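Menaka Kumarasinghe
07/05/2021

Day off. I have decided to deal with the pantry. I am telling you all so that there are witnesses.

To be clear about the starting point: the pantry is a closet with a bulb in it. When we moved in, the landlord called it "a walk-in." You can walk in. You then have to walk out backward.

Step one, according to every article I read last night instead of sleeping, is to take everything out and put it where you can see it. I can now see it. It's on the stairs.

Findings so far: three jars of cumin, all open. A bag of lentils I moved here from the old apartment, which I moved there from the apartment before. Those lentils have lived at more addresses than my brother.

Also a birthday candle shaped like the number 9. Neither of us has been nine in some time.

Rajitha Sheikh, with whom I share a lease and a refrigerator, came down, looked at the stairs, and said "so how do I get to the kitchen." Not a supportive environment.

He has been told to climb over the rice.

Let's talk about containers. Years ago I believed that if I bought enough containers I would become organized, in the way that buying running shoes makes you a runner. I own so many containers. I had nowhere to keep the containers, so I kept them in the pantry, where the food was supposed to go.

The Melberg outlet on the highway had a closing sale. I went in for a dish rack. I came out with white bins, and then I went back the next day for more white bins because they were five dollars and I'm only human. No dish rack was ever purchased. We dry things on a towel.

The thing about the white ones is that they nest. This was a big selling point. They nest beautifully. What they do not do is un-nest. I had one foot on the bottom bin and both hands on the top one for a good 2 minutes this morning and I could feel the neighbors forming an opinion.

Rajitha suggested dish soap. Rajitha suggested warm water. Rajitha suggested "leaving it." I have gone with leaving it, but I want it known that I got there on my own.

So the bins have the table now, and so do the baskets, and the plant has been asked to share. 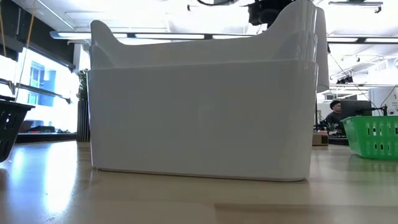
White bins in the middle, black basket on one side, green one on the other. The plant was there first.

Somebody just messaged to ask why I don't put the bins on the floor. The floor is where the pasta is.

The baskets deserve a post of their own. They've got slots in the sides, so everything you put in them can breathe, and everything smaller than a walnut can leave. I kept dried chickpeas in one for a week. I was finding chickpeas until Easter.

I like the green one best. It's a ridiculous green. It makes whatever you put in it look like it's on sale at a garden center. I'm thinking onions.

The black one is going to be potatoes. It has the right attitude for potatoes.

Lunch break. I ate crackers from the stairs. Like a commuter.

A reply from my mother, who does not post but reads everything and then calls: she says a pantry only needs shelves and a person who puts things back. I thanked her. I have shelves.

OK, the plan. I drew a plan! Top shelf: things we use twice a year. Middle shelf: things we use. Bottom shelf: things I'm going to use once I become someone who bakes bread. Floor: onions, potatoes, remorse.

The middle shelf turned out to need very little room. It's oil, salt, rice, tea, and hot sauce. Everything else we own is apparently a hobby.

The bread shelf, on the other hand, is full. Three kinds of flour. A thing for proofing. A Skirel kitchen scale, still in the box, that I bought in the first lockdown like everybody else and then never took out of the box, also like everybody else.

I've taken it out of the box. It wants a battery we don't have. Back in the box.

Labels: I bought a Brolta label maker for this, used, from a man who met me in a parking lot and was very serious about it. He showed me how to change the font. I was there so long he offered me a mint.

The label maker only came with one roll of tape, and I used a good part of it printing RAJITHA and sticking it on Rajitha.

He wore it to get the mail.

Labels printed so far: RICE. TEA. ONIONS. CUMIN. CUMIN. CUMIN.

I did consider combining the cumins. Then I smelled them one after another and they don't agree about what cumin is. I'm not getting involved.

3:30, and the stairs are half clear. You can now reach the kitchen by holding the banister and thinking about where you put your feet. Rajitha says it's been good for his balance.

He also tried to throw away the lentils while I was in the closet. I heard the lid of the trash can. The lentils are on the top shelf now, with a label (LENTILS — DO NOT).

Moving on to tins. I found a Mollah gift tin I've been saving because it's a nice tin. Inside was another, smaller tin. Inside that was a rubber band. I remember thinking at the time that this was a system.

Question for people who have their lives together: what goes IN the white bins? I've got the whole pantry shelved, the baskets have jobs, and there's no food left over. I bought them to hold the mess and now I've put the mess away.

Top answers so far: shoes, winter hats, "more bins," and one person who just wrote "sell them to me," who I think lives on my street.

Rajitha's proposal is that they go back in the pantry. On the floor. In front of the shelves. Where they were.

I've told him I'll think about it, and that he still has a label on.

Pantry's done. I can see every item we own and I don't want to cook any of it. We're ordering noodles. They'll come in containers, and I'll wash those and keep them.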